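Saturday, December 5, 2020

Skirting and weighing, second day. The Drundville fleeces are finished. Total after skirting 2,157 g for the two shearling ewes, against 1,533 g for the old ewe and her lamb together in October. Bellies and britch went in the compost sack, not weighed.

Tambunan's fleece is the best of this lot. Staple even from shoulder to hip, no break when tugged by the ear. A bit of hay in the neck, so coat him earlier next year. Carmela Piras wants first refusal on it for spinning, have put her name on the bag.
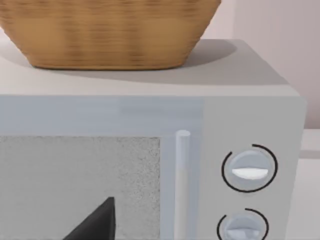 Fakuma is more of a problem. Tender about a third of the way up from the cut end, in 3 of the locks I pulled from the mid-side. Matches the time she was off her feed at Fudthorpe. Could go for felting, but I wouldn't sell it as a spinning fleece.

Washed 9 small samples in net bags. Two soaks with soap, two rinses, no stirring. The tips on the lamb samples still feel sticky, try a longer first soak.

To do: ask Carmela if she still has the fine comb. Label the Fudthorpe bags properly, the pencil has rubbed off two of them. Micron samples to post Monday.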